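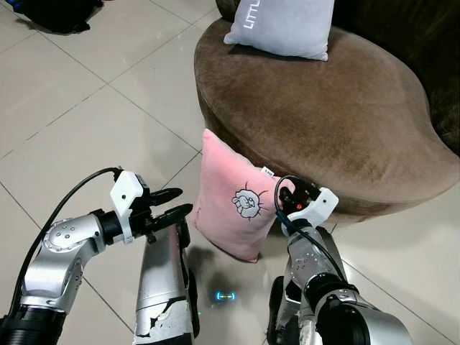
The Kornico ottoman in brown, with the pink face pillow and the gray lettered one.

Kornico ottoman and Titdale tub chair, brown velvet

Hi, I'm Citlali Bermúdez, and I pick the soft furniture for our shop. I write these pages myself, so you get my opinions along with the measurements (sorry in advance, I have a lot of them!).

Let's start with the ottoman. I wanted a footstool that didn't look like a box. I'd looked at square ones for months and every single one had a corner waiting for somebody's shin. The Kornico has a rounded, slightly kidney-like outline, so it tucks in along a sofa and you can walk past it in the dark without swearing. Kids climb on it. My aunt puts her tray on it. I put my feet on it with a book and wake up an hour later.

The fabric is soft and velvety and it shows the brush of your hand. Stroke it one way and you get lighter patches, stroke it the other way and they mostly go dark again. Some people love that and some people can't leave it alone, so think about which kind you are before you order. I'm the second kind and I have one at home anyway.

Ottoman height: 362 mm
Cover: brown velvet, fixed, not removable
Filling: foam over a wooden frame
Comes fully put together, nothing to screw on

The pillows are sold separately. The pink plush one has a cartoon face on it, a round fluffy character with small eyes and whiskery spikes going out all around, outlined in dark gray. I thought it would be the one I'd have to mark down. Wrong! It's the one people pick up and hug while they ask me about something else. The light gray one with white capitals is the quieter choice, and it calms the brown down nicely if your room is already on the dark side.

Both pillows are from Laur. Wash the covers cold and inside out, and dry the plush one flat or it goes a bit crunchy.
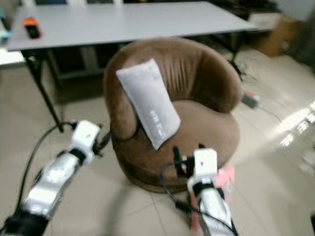
Page last changed: October

Now the chair. The Titdale is a tub style with a low round seat, and the back and arms are one long curve that goes right around you. Inside the backrest the velvet has vertical folds, kind of like channels, and they're my favorite thing about it. They catch the light when you come in from the hall. They also catch crumbs, so keep the soft brush from your vacuum handy and run it top to bottom about once a week.

It stands on a dark round base, and I'd put felt under it if you have tile like ours. Velvet chairs look heavier than they are and people do shove them around.

How does it sit? Upright and snug. If you like to sprawl with one leg over the arm, get something else, I mean it, you'll be annoyed. If you like to curl up a bit and feel held in, you'll be very happy. I lean a gray pillow at an angle on one side of the seat, then slide it behind my lower back once I'm settled. A rectangular pillow works better here than a square one. The square ones stick up behind your neck.

People ask if it works at a desk or a dining table. At a proper dining height, no, the seat is too low and you'll feel like a kid at the grown-ups' table. Next to a long table as the reading chair, yes, lovely.

Rub test on the velvet: 4000 cycles for the ottoman batch we checked ourselves, by hand crank, which took forever
Weight limit, chair: 400 lb
Legs: none, single round base
Color: brown only for now

Do the two match? Close, very close, but the ottoman and the chair come from different fabric rolls, so I won't promise you a twin set. If it matters to you, write to me and I'll mail you a swatch of each. Put them on your own sofa, look at them in the morning and again with the lamps on, and then decide.

For cleaning I use Binov foam on both. A little on a white cloth, dab, leave it alone, brush it when it's dry. Please don't scrub! I scrubbed a coffee spot on my own ottoman and now there's a shiny patch I look at every day.

Delivery is to your door, and we'll carry things up one flight if you ask when you order. The chair goes through a normal doorway on its side. Returns are fine for 30 days as long as the tags are still on, pillows too.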